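# Tandden hand-held gripper: demonstrations and visits

The Tandden is a two-finger gripper tool that a person holds and moves by hand. It records what the hand does so that a robot arm can be taught the same job later. We show it at our Plamberg workshop by appointment and at two open days a year.

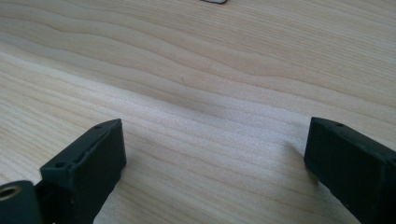

Most people who ask us about the tool want to try it before they buy, and we think they should. A spec sheet won't tell you how it feels after half an hour of picking things up and putting them down. A visit takes one morning or one afternoon. You get a bench, a tool, and one of us next to you.

## What happens on a visit

Soledad Pruitt runs the sessions. She starts with a short talk on how the recordings are made and what a usable one looks like, then hands over the tool. Visitors begin with simple moves: approach, close, lift, set down, open. After that you work on your own task. Bring your own parts if you can. Small boxed goods, fittings, kitchen items and folded cloth have all been through here.

At the end you watch your recordings played back with Dwayne Kapoor, who handles the software side. Expect him to throw out your first few. Everybody moves too fast at the start.

You can take your recordings home on a drive. Bring an empty one, or buy one from us at cost.

## The tool

- Two fingers, black, removable
- Hand-held, used left or right
- Camera mounted to look down past the fingers at the work
- Works on any ordinary tabletop – no markers or mats
- Spare fingers sold in pairs

Finger wear depends on what you pick up. Cardboard is harder on them than people expect. If you plan to record all day, order a second pair with the tool. The Surnik wrist strap fits and takes some of the weight, but it's sold separately and we only keep a few in stock.

## The last open day

Our November open day had 145 visitors over the two sessions, 81 in the morning and the rest after lunch. Between them they made 2,066 recordings, which Dwayne's group sorted the following week. We had planned for 80 people in all, so the wait for a bench got long by eleven o'clock. Next time there will be more benches and a sign-up sheet at the door.

Two things came out of the feedback forms. People wanted more time on playback, and they wanted the arm demonstration earlier in the day. Both have been changed. The arm now runs at the start of each session and again at the end, using recordings made in the workshop.

Cempaka Pasaribu brought a class of 11th graders, and they were quick learners. School groups are welcome on weekdays with one adult for each bench.

## Booking

Visits are free. Open days are free too, but you need to book a session. Write to Loretta Kowalczyk in the office with:

- how many people are coming
- what task you'd like to try
- whether you're bringing parts, and their rough size
- any access needs

We're on the ground floor of the Castellanos building, with step-free entry from the parking lot. Wear closed shoes. Long loose sleeves get in the way of the fingers, so roll them up or leave the jacket in the car.

If you can't travel, Ingrid Greenberg can lend a demonstration tool for two weeks against a deposit. The loan includes a charger, one pair of fingers and a printed quick guide. Shipping is paid by the borrower both ways. There is usually a waiting list for loans – a bench visit is almost always sooner.

Page updated Sunday, January 5, 2020. Prices are sent on request.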